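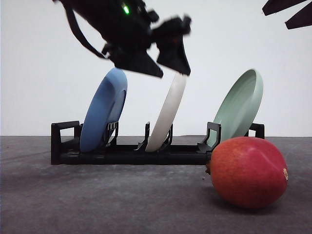
Kitchen Corner Checklist: Dish Rack and Plates

By Katalin Antal
March

I've kept this as a running checklist with my comments typed in under each item, so that whoever does the next round at Romaniuk House can see what I looked at and what I thought of it. Please add your own remarks underneath mine, even if it's only a word or two — I do read them all!

1. Rack sits flat on the tabletop
[x] OK
Comment: Press down on each end in turn with the flat of your hand. Ours didn't rock at all this time, which pleased me, as the old wire one used to tip if you so much as looked at it. The base on this black one is long and low, so it's worth checking that it hasn't been pushed too close to the edge of the table.

2. Prongs and clips
[x] OK, watch
Comment: Run a finger (gently, please) along every upright prong and feel for anything sharp or split. One near the middle bends a little more easily than its neighbors. I wouldn't replace the rack over it, but do check that one first next time. The clips have little ridges for gripping the plate, and crumbs love to settle in there, so an old toothbrush is your friend.

3. Plates standing properly in their slots
[x] OK
Comment: Every plate leans a bit in this rack, the blue one and the white one included, and that's fine. What I don't want is a plate perched on top of a prong with its bottom edge outside the slot. Give each one a light nudge and it should settle back where it was.

4. Chips and cracks
[x] OK
Comment: Lift the plates out one at a time and go all the way around the rim with your thumb, front and back. Anything chipped goes straight in the box marked Gralira under the sink. Please don't put it back in the rack "for now," however fond of it you are. I had 29 pieces to look over in the whole kitchen and every one passed, so well done, everybody.

5. End frames
[x] OK
Comment: I always take hold of the square frames at the ends and wiggle them. They're what people grab when they move the rack, full plates and all, and I would so much prefer that you empty it first. Look along the base too, where there's a seam, and see that it hasn't opened up.

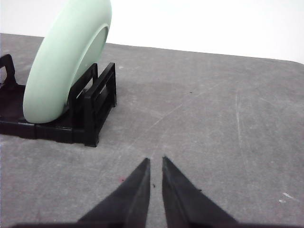 Reading time: 3 min

6. Spacing
[x] OK
Comment: The pale green plate sits nicely down in the gap between the supports, and that's how I'd like to see all of them. One plate to a slot, with air on both sides. Doubling up is how we got that nasty chip last winter.

7. Tabletop around the rack
[ ] Needs attention
Comment: The gray top has streaks and scuffs on it, and some scratches as well. None of them caught my fingernail, so I'm not worried about germs hiding in there, but I'd like the rack lifted and not dragged from now on. I've asked Pustetti for a mat, and they quoted around 8 days.

8. Room to work
[x] OK
Comment: Keep knives and glasses well away from this end of the table. There's a perfectly good drawer for the one and a shelf for the other.

Next round: same list, same order, and sign at the bottom when you're through. Spare forms are in the Skastex folder by the door.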